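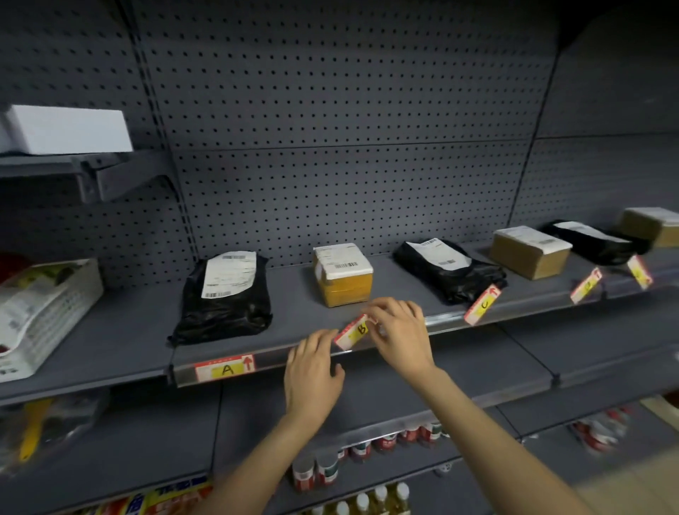 Parcels on a gray metal shelf, June.

I have been reading listings again. My sister wants to move back to the area and she sends me links at all hours, so I have now looked at more kitchens on Zillow than any person should. I am starting to doubt every number I see there, and the one I doubt most is the square footage.

Take the house on Kilon Street. The listing said 1,782 square feet. The county record, which anybody can pull up in a minute if they can stand the county website, said 1,452. That is a whole extra bedroom that exists in one place and is missing in the other. I called the agent, a pleasant woman named Bernadette Millet, and asked which was right. She said both were. The bigger one, she told me, "reflects how the home lives."

I have lived in a number of homes and I couldn't tell you how any of them lived. I asked if it meant the basement. She said it was partly the basement and partly the enclosed porch. Is the porch heated? It gets very good sun, she said.

Now, I know there are rules about this. Finished space below ground is supposed to be listed apart from the space above it, and a porch is supposed to have real heat before you call it a room. But as far as I can tell the person who types the number into the box can type what they like, and the buyer is told in small print at the bottom to check it for themselves. So what is the number for? If I have to bring my own tape measure, leave it blank.

My sister says I'm being difficult. Her view is that you walk in and you either like the house or you don't, and the number doesn't matter. Fine, but the price was set by somebody dividing by that number. Every agent I have talked to brings up price per square foot within the first few minutes -- and always as proof that the place is a bargain. Add a sunny porch to the bottom half of the fraction and anything is a bargain.

We did go and see it. I took the tape. The porch was 116 square feet by my measuring, with a slope to the floor that you could feel in your ankles. The basement had carpet, and a ceiling I could put my palm on without stretching (I'm not tall). Nice yard. The upstairs was smaller than it looked in the listing, but they all are, and I've stopped taking that one personally.

My neighbor Noémie Lemaire sold her place last October through Ostrowski and says they sent a man with a laser who was in and out in 10 minutes. His figure came out lower than the one she had bought it under, and they wouldn't use the old one. She was annoyed and I was impressed, though I'd want to see what they do when the laser comes out lower on a house they really need to sell.

There's another one to look at over in Clistton, a brick ranch with no basement. The listing calls it "deceptively spacious." I have read that phrase over several times and I still think it means small. I'm bringing the tape.

Contact | Copyright 2018, all rights reserved | Back to top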